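The desk situation, part two

A few people wrote in after the last post asking whether I ever finished sorting out the work desk. I didn't, but I got further than I expected, so I'm writing it down before I forget what I decided.

The setup is two tables pushed together to make one long desk. They came with the office when we took over the Brekidthorpe unit in July. Sylvie Hiebert wanted to replace them right away and I said no, because two new ones from Lavoie would have cost more than I wanted to spend on something that holds up a laptop. They're light wood grain and the height is good. The front edge is chipped on the right-hand one and the white core shows through. It catches on sleeves if you lean on it.

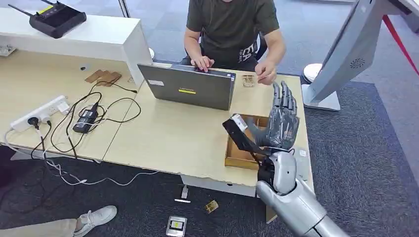
My rule for this round was that small things had to live in something. Before, they lived wherever I put them down. I tried drawers first and it didn't work for me. If I can't see a thing I buy another one, and I ended up with 7 tape measures. So open containers it is, nothing with a lid, and nothing so deep that stuff gets buried. Shallow cardboard trays are fine for a while and cost nothing. When the corners go soft you recycle them and fold up another one.

Benedikt Ackermann suggested sticking labels on everything. I did some of that. The labels on the trays came off within a month, so now I just remember.

Cables are the part I'm least happy with. I bought a cable tray from Fovance that was supposed to clamp under the edge, and it didn't fit. I sent it back and got a refund, minus 3 dollars for shipping. For now the power strip stays on top of the left table where I can reach the plugs.

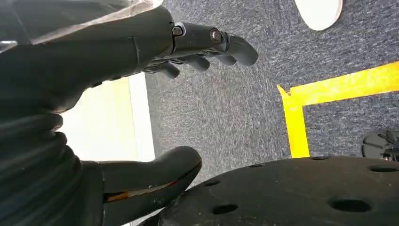
Floors were next on my list, and I had put that off the longest. We have low-pile carpet, a mottled gray with some muted blue in it, and I've come around on it. I wanted hard flooring when we moved in, but this color is forgiving and you can go a week between vacuumings without feeling bad. The trouble is small parts. A dark screw that rolls off the desk is gone until the vacuum finds it. I now go over the area by hand with a flashlight held low before I vacuum, and the first time I did it I got back a pen cap, two washers and a key I had already paid to replace.

Sylvie thinks a chair mat would help. I've priced them and the decent one was 112 dollars, so that's waiting.

Back up on the desk, I moved on to dividers. A wooden box with a partition down the middle does more than I gave it credit for. One side is for things I use every day and the other is for things I'm supposed to return to somebody. The second side fills up faster. I empty it before I go home, or at least I look at it.

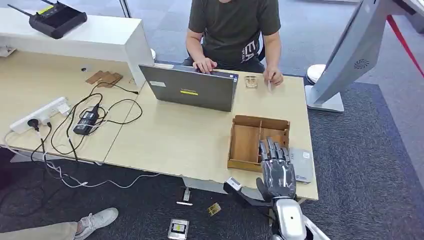

I also tried the Lurkolness method, where you clear the whole surface and only put back what you touched that day. I lasted three days. It might work for someone whose job is the same every day, but mine isn't, and I kept walking to the closet for things I had put away the night before.

Still to do: sand the chipped edge or put some edge banding on it, shorten the cables that can be shortened, and get the ones that hang down to the floor tied up so they stop catching on the vacuum. I have a pack of 100 zip ties, so I can't use that as an excuse. I'd also like to find out if anyone has used iron-on banding over an edge that's already crumbling, or if it needs to be filled first. Benedikt says fill it. Let me know in the comments.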